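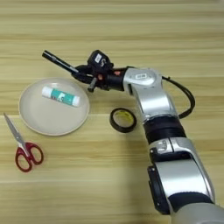
Worgate lost its last stationery shop in the spring and I keep walking past the window. Over 200 years of ink and string on that corner, gone, and now a phone repair place is moving in. You notice what a shop like that was for only when you need one thing, today, before five. A black marker. Red-handled scissors, a glue stick – the stuff every kitchen table ends up with sooner or later, dropped on a plate or left wherever. Try buying just one online. You get a pack of 4 and a shipping fee.

Irena Zalewska ran the counter for two decades. Sold single envelopes. Single! Kept a drawer of odd pen refills nobody else in Calimville county would stock, and she knew which ones fit by looking.

"People came in for a stamp and stayed for the gossip," she says. Rent went up twice. Then the school switched to tablets and the August rush just stopped.

We use cookies to improve your visit. By continuing to browse you accept our cookie policy. OK

Over in Hollenstein, Severin Marti is trying the opposite. Opened in a former bakery, 423 square feet, ovens still in the back wall. Paper by the sheet, repairs on fountain pens, a mending table on Saturdays. Is it making money? "Some weeks," he says. Greeting cards pay the electric bill, pens dont. He wants a second room by July and has his eye on the old Parna ticket office next door.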